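Self-inspection return, School of Humanities, University of Grotcombe
Areas covered: Kerr Building level 3 (staff offices, corridor, tearoom), seminar rooms, the Lindora map collection, postgraduate room
Period: November round
Status: 20 items checked, comments as supplied by the inspecting historian

The form says comments should be "brief and factual". I have managed the second. Ratings are the usual ones: **OK**, **Fix** (something needs doing and we can do it), **Refer** (something needs doing and Facilities must be asked). Items marked Refer in the last round and still marked Refer in this one have an asterisk. There are more asterisks than I would like.

## A. Corridors and exits

- [x] **A1. Exit paths clear.** OK. The trolley of discarded encyclopedias has left the north stairwell. It is now outside the south stairwell, but on the landing side of the door and clear of the marked path. I measured.
- [ ] **A2. Exit signs lit.** Refer.* The sign above the lifts has been dark since first semester. The one pointing into the stationery cupboard works beautifully.
- [x] **A3. Fire doors close unaided.** OK, with a bang that can be heard in the early modern seminar. Please don't wedge the door with the bound conference proceedings. They've been put back on the shelf twice and the spines are suffering.
- [x] **A4. Evacuation diagram current.** OK. It was reprinted after the wall came down between the two smallest offices. Anyone with the old one on a pinboard should bin it, as it sends you through a photocopier.
- [ ] **A5. Floor coverings sound.** Fix. Lifted carpet tile outside the postgraduate room, currently held by gaffer tape and goodwill. Glue is in the tearoom drawer under the takeaway menus.

## B. Offices

Staff were told which morning the inspection would be and given time to tidy. I mention it only because the results suggest otherwise.

- [ ] **B1. Shelving fixed to wall.** Refer.* All built-in shelving is fine. Four freestanding bookcases are not fixed to anything except each other. The French Revolution occupies the top two shelves of the worst of them, in hardback, and leans noticeably to the left. Brackets requested again.
- [ ] **B2. Heavy items stored between knee and shoulder height.** Fix. Journals come down, boxes of exam scripts come down, and the plaster bust comes down before it does so on its own initiative. Two people for the bust, please.
- [x] **B3. Power boards tagged and not daisy-chained.** OK. This is the first OK for B3 in my time on the job. One bar heater was found under a desk, unplugged, wrapped in an academic gown. It has been removed and the gown returned.
- [x] **B4. Desk and chair adjustable.** OK in all offices but one, whose occupant prefers the kitchen chair and has signed the form saying so.
- [ ] **B5. Floor piles below desk height.** Fix. The form doesn't say what a pile is made of, and several colleagues have argued that a manuscript in progress is not a pile. It's a pile. You can trip over chapter six exactly as hard as you can trip over anything else.

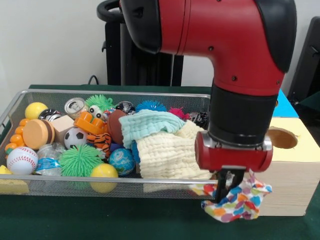 The other thing with piles is that they migrate. Two offices passed in the morning and would have failed after lunch, when the marking arrived. Anyone expecting a large delivery of essays should clear a shelf the day before, or collect them in two lots from the front counter, which is open until 4 pm and would be delighted.

## C. Seminar rooms

- [x] **C1. Projector mounts secure.** OK. The Hiteck unit in the large room was replaced in the mid-year break. The new bracket is solid. The remote has already vanished; see the lost property box, then see your conscience.
- [ ] **C2. Cables covered or clipped.** Fix. The HDMI lead in the small room crosses the doorway at ankle height whenever a visiting speaker brings their own laptop, and all of them do. A rubber cable cover is in the cupboard marked Honours Theses. Use it, and put it back among the honours theses.
- [x] **C3. Capacity notice displayed.** OK. The small room holds 20. The unit on the fall of empires enrolled rather more than that and sat on the windowsills for two weeks before timetabling found it a home. Windowsills are not seats, even for very keen second-years.
- [ ] **C4. Blinds and cords safe.** Refer. Cord cleats missing on the western windows. The blinds themselves come down fully, halfway, or on your head.

## D. Lindora map collection

This is the section people outside the School ask about, and it's the one I fret over. The collection has 2,000 sheets, most of them colonial survey and parish maps with some very pretty coastal charts, and they live in steel plan cabinets that weigh more than the School's combined publications.

- [x] **D1. Floor loading certificate on file.** OK. Sighted. It assumes that no further cabinets are added, so kindly stop accepting donations with cabinets attached.
- [ ] **D2. Drawers: only one open at a time.** Fix. The interlock on cabinet three has failed and it'll now let you pull out every drawer at once and meet the cabinet coming the other way. A sign has been taped to it. Until the part arrives, cabinet three is to be used with a second person in the room, and readers are not to help themselves.
- [x] **D3. Step stool in good condition.** OK. Rubber feet replaced. The swivel chair that used to serve as a step stool has been taken away from the people who used it as one.
- [ ] **D4. Temperature and humidity logged.** Fix. Logged faithfully until the end of August, after which the log contains a drawing of a wombat. It's a good wombat. Readings resume immediately, twice a week, with the initials of whoever takes them. 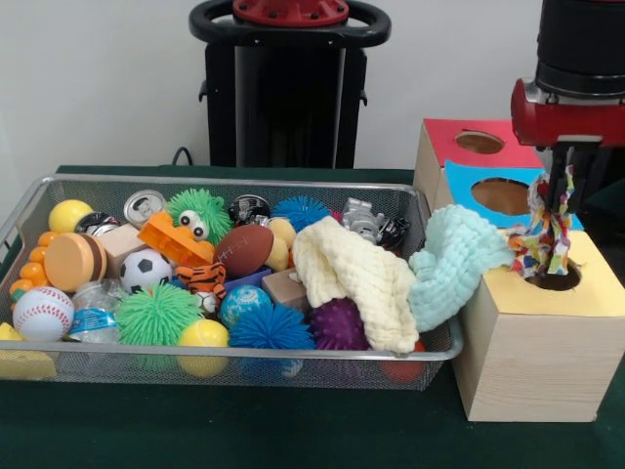

*Photo: Grotcombe Faculty Media*

Some notes on handling, seeing as this return gets pinned up in the map room and the approved handling guide doesn't:

1. Large sheets move on a carrying board. Two people, one at each end, and agree on which door before setting off.
2. Pencils only. The pen amnesty tin by the door currently contains 12 pens, and I suspect a few of them are mine.
3. Weights are the covered ones in the tray. Mugs, phones and the paperback you're reviewing are not weights.
4. Clean, dry hands are fine for paper. Nitrile gloves are for the photographic prints, and they're in two sizes, both wrong.
5. Anything with red powder coming off it, or that smells strongly of a shed, gets left where it is and reported. It may be leather rot or it may be mould, and neither improves with sniffing.

## E. Tearoom and postgraduate room

- [ ] **E1. Kitchen appliances tagged and clean.** Fix. Tagged, yes. The sandwich press contains a stratigraphy. Our colleagues in archaeology have offered to date it, and I've declined on behalf of the School. It'll be cleaned by the end of the month or it goes.
- [x] **E2. First aid kit stocked.** OK. Restocked after the guillotine episode (paper, not French). Burn gel was out of date and has been replaced. If you take the last plaster, write it on the card. The card has been blank since it was printed, and the plasters have not been multiplying.
- [ ] **E3. Postgraduate room ventilation.** Refer.* Windows painted shut. Facilities' position is that the air handling is adequate. Facilities is invited to attend the room in the week before thesis submission.

## Tally

The count below has been checked against the sections, because last round's return contained 19 items and claimed more.

| Section | Items | OK | Fix | Refer |
|---|---|---|---|---|
| A. Corridors and exits | 5 | 3 | 1 | 1 |
| B. Offices | 5 | 2 | 2 | 1 |
| C. Seminar rooms | 4 | 2 | 1 | 1 |
| D. Map collection | 4 | 2 | 2 | 0 |
| E. Tearoom and postgraduate room | 3 | 1 | 1 | 1 |

Yes, that adds up to one more than the 20 on the cover. The late addition is E3, which the form treats as a "supplementary environmental observation" and doesn't count. I do.

## Actions and who has them

- Brackets for B1, cord cleats for C4, sign for A2, windows for E3: one combined request lodged with Facilities, with the earlier request numbers attached in chronological order. We are historians and keep these things.
- Interlock part for cabinet three: ordered through the supplier in Lindora. Quoted delivery is "before Christmas", with no year given.
- Carpet tile, bust, cable cover, piles: School office to chase. Chasing will be by email first and then in person, with a trolley.
- Humidity log: map room roster. The roster is on the back of the door.
- Sandwich press: whoever knows what they did.

Corrections to this return should be left in the safety pigeonhole, second from the bottom, under the one labelled Medieval. Objections to my definition of a pile may be left there as well, provided they're kept to a single sheet. The next round is in autumn, and B5 will be done after lunch.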